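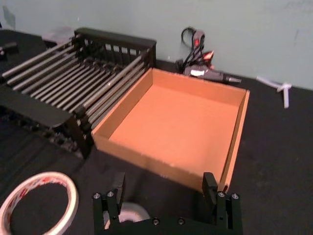
Wokemora began in Tarek Daher's garage in Siltham, with a second-hand van and a shelf of saucepans he was meant to be selling for his aunt. We pack and send out kitchenware for small makers and shops, the sort who would much sooner be designing or selling than hunting for the end of the sticky tape. Our packers still begin every order the way Tarek did, with an open cardboard box set down on a black table, right up beside the black rack, so that everything going in has only a very short way to travel. It sounds a small thing, but when your day is plates, bowls and more plates, a short reach is a great kindness to the arms (and to the plates!).

There are 30 of us now, and we moved into our present building on Matubbar Lane one very hot August, carrying most of it over ourselves. Araceli Barroso looks after the packing room and has firm views on paper, which she will happily share if you ring before lunch. Giang La runs the stockroom, where at the last count we were keeping 609 different items for 51 makers – some of them have been with us since the garage days, and we are very fond of them.

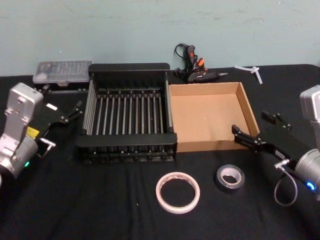
The rack and an open box side by side on the black cloth, in our packing room.

New packers spend their first 4 days alongside Araceli, learning how to wrap, how to fill the corners and when to go and find a bigger box. We like people to take their time over it. Noura Sayegh answers the telephone and most of the emails, and if something has reached you chipped she is the person to ask for.

Visitors are welcome on Wednesday afternoons. We are on the Tranodby side of Siltham, past the garden centre, and there is parking at the back.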